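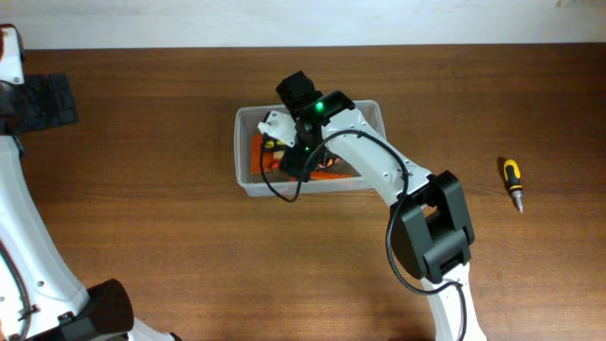 Our project looked at how families in one apartment building store small household items, and whether a change in storage cuts down on things being lost or bought twice. We picked the subject because three of us live in older apartments with almost no closets. Most of the households we visited kept their small items in cardboard boxes or grocery bags, and a few used clear plastic bins with a flared rim, the kind where you can tell there is something orange or red inside before you reach in. The type of container ended up taking up most of our discussion, although our first plan was only to look at shelves.

Search this site Search Go

2021-03-13
By Elli Salminen, Jhosep Chambi and Sheyla Bedoya

Background

The Pesley building has four floors and one shared storage room in the basement. The apartments were built without a hall closet. Our teacher, Roxana Alvarado, suggested we stay with one building so that the floor plans would be the same and we would only have to compare habits. We asked every household on the second and third floors. Not all of them said yes, and we did not ask anyone for a reason.

We limited the study to what we called small items: batteries, tape, light bulbs, sewing things, chargers, candles, spare keys, and toys that fit in one hand. Food, clothes and medicine were left out. Medicine was left out at the request of the school.

Method

Each household was visited 2 times, once before the change and once after. On the first visit we wrote down every small item and where it was kept. Nilton Pacheco made the list form, and we used the same one in every home so the numbers could be added up later. Over all the homes we listed 3439 items.

We then asked one adult in each home to find ten items that we named from the list. We timed this with a phone. If an item was not found in two minutes we wrote "not found" and went to the next one.

After the first visit half of the households got clear bins and the other half got solid gray ones of the same size. All of the bins were bought with money from the school project fund. We did not tell people how to sort their things. We only asked them to use the bins and to leave them in the rooms where they normally needed the items.

Results

Of the 3439 items, 1365 were kept in a kitchen drawer or on top of a kitchen cabinet. This surprised us, as most of them had nothing to do with cooking. Another 317 were duplicates that the household did not know it had. The most common duplicates were tape, AA batteries and scissors.

On the second visit the homes with clear bins found items faster than before. The homes with gray bins also got faster, but by less. Two of the gray bin homes had put paper labels on theirs, and their times were close to the clear bin homes. We think labels may matter as much as being able to see inside – we did not plan for this and cannot separate the two.

Several people said they did not like the look of clear bins in a living room. One family moved theirs to a bedroom for that reason, and their times on the second visit were slower than on the first.

Problems

The sample is small and all from one building. People also knew we were coming back, so some of them probably cleaned up. The ten items were not equally hard to find. A flashlight is easier than a spare fuse, and we should have used the same ten in every home. Jhosep timed most of the first visits and Sheyla most of the second, and they did not always start the clock at the same point.

We lost the form for one household and left that home out of the timing results.

What we would change

If the project continues in May, we would like to add the Sheehan building across the street, where the apartments do have closets. We would also use four groups: clear with labels, clear without, gray with labels, and gray without. The list form needs a column for who in the family uses the item most, and the bins should come in a smaller size too – the ones we bought did not fit on some of the kitchen shelves.

The blank list form and the timing sheet are kept in the project binder in the school library. Please ask at the desk before making copies.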